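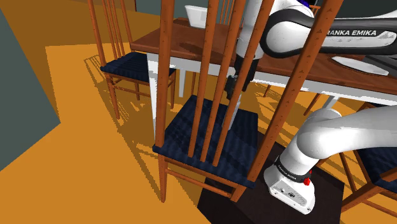
Sallholm: How many demos have you got so far, and are they all from the one start pose? Asking because I made that mistake last winter and lost most of a month to it.

Yeoman_86: 100 good ones as of this morning, all teleoperated by me in the sim with a cheap 3D mouse. Start pose gets jiggled a bit each time but the furniture stays put. The plan is to let the generator chop those up and stitch them into 2,000, then train on the lot. Franka arm, dining room set, chairs with the blue woven seats, and the job is getting down past the edge of the table without clouting anything.

Piser: 2,000 from 100 sounds lovely until you notice they all share your habits. I'd stop generating and drive more of them by hand. If you always swing in from the same side, so will the policy, and then it falls over the first time a chair is turned.

Yeoman_86: Fair, but my wrist is already complaining! I do about-face approaches now and then - probably not enough of them.

unathi n: I disagree with Piser a bit. We trained on stitched data at Oltier and it was fine so long as the layout moved between episodes. Shift the chairs, turn one, change the light. Those long spindle shadows across the orange floor look great but I'd want them pointing somewhere else in half the set, or your camera network will get very attached to them.

Piser: Fine for picking things off an open table. Working in among chair backs is a different matter. The spindles hide the arm half the time, and a stitched path doesn't know that.

Sallholm: Can you add a second camera? If that view from beside the shoulder is the one you're training on, the chair at the front is eating a lot of it.

Yeoman_86: I could add one on the wrist, yes. Does that mean redoing the 100, or can I replay the saved states and render again?

unathi n: Replay them. Check the states match at the end of each one though, ours drifted and we binned 10 before we found the physics step was set differently.

Charmaine G: Also keep your failed runs! Put them in their own folder. I got 70 useful recovery bits out of mine, where I'd nudged a chair and backed off again.

Piser: Now that I do agree with.

Yeoman_86: Ah. I've been deleting those. Right, wrist camera tonight, then I'll replay a handful and post the success rate with and without it.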